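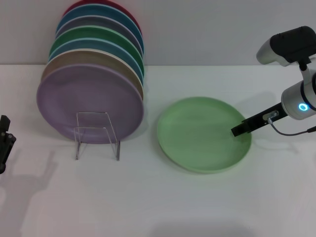 Trokavham Old Car Club
Minutes of the general meeting, 2019-08-28

Opened at 7:10, the chair having waited for members whose cars had not started.

Previous minutes: Approved after "brisk discussion" was changed to "discussion."

Club car: The Figueroa wagon is still for sale. The odometer reads 404 miles, and the ad will now mention that this is its second trip past zero. One offer has come in, for $500 and a snowblower. The seller's agent (our secretary) was told to ask what kind of snowblower. Moved and seconded that the club hold out for $500 and a snowblower that runs. Carried, 2 opposed.

Fall drive: The route goes out through Vestilport and back by the river road, 151 miles in all. A member asked for a shorter route. A member with a newer radiator asked for a longer one. Route stands. Convertibles may put their tops up without comment from the other drivers.

Parts: The Esero carburetor ordered in the spring has arrived and fits a different Esero. It goes on the swap table.

Tool library: The torque wrench is out again. Whoever has it is reminded that the loan period is two weeks and that the sign-out sheet has a line for a name.

New business: A proposal to allow cars under 20 years old was tabled, as it was last August.

Adjourned 8:45. Jumper cables were available in the parking lot and were used.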